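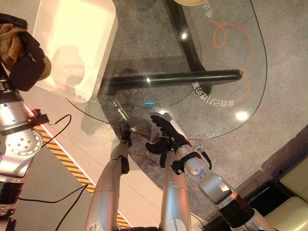 House & Home

We got the house valued. I should say I got the house valued, while my wife found reasons to be at her sister's, having watched me clean the gutters for a man who might look at them for four seconds.

The bank wanted it. We're refinancing, which in Flurkville you do the same way you do everything else, by being told a form is missing. The form in question was an appraisal, the fee was $298, and the bank picked the appraiser and I paid her. I asked if there was a version where I picked and they paid. The woman on the phone laughed, so at least one of us had a nice morning.

The appraiser turned out to be a woman named Pouran Ranjbar, so the man in the gutter theory was wrong from the start. She had a laser thing for measuring rooms, a clipboard as backup for the laser thing, and no interest at all in coffee. I had bought good coffee. I'd also baked something out of a box because I read once that the smell of baking adds value to a house. It may, to a buyer. Pouran opened a window.

She was in and out in 17 minutes. I know because the stuff in the oven had a timer on it. In that time she measured the outside, walked the inside, took pictures of the furnace, and asked me what year the roof was done. I told her the year and started in on the story of the roof, which is a good story and involves a squirrel. She wrote down the year.

Things she did not write down, as far as I could tell:

The new cabinet pulls.
The gutters.
The tile behind the stove, which I laid myself over one long October and which is very nearly level.
My opinion of the neighbors' addition.

What she did care about was the back bedroom. We call it a bedroom. It has a bed in it. Pouran stood in the doorway and asked where the closet was, and I said there was a wardrobe, and she said "okay" in a tone I've been thinking about ever since. I'd always told people we had three bedrooms. On paper we now have 2 and a den. Nothing about the room has changed and I still walk past it feeling a little sorry for it.
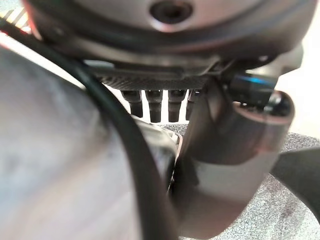
Up close, with one screw hole on show.

The report came by email a few days later. Most of it is other people's houses. She used a split-level over on Clamuden Road, a ranch with a bigger lot, and the old Kuhlmann place, which sold in spring and which I had been using in my own head as proof that we were rich. The Kuhlmann place has a finished basement. I did not know that. There's a line in the report taking money off us for not having one, and next to it a line giving a little back for the garage – I'd like to thank the garage.

The number came in lower than mine and higher than my brother-in-law's, who had volunteered his at dinner. The bank is happy with it. My wife is home again and says the den would make a good office. I priced out a closet on Saturday-morning levels of coffee, all of it the good stuff, and then put the tape measure back in the drawer.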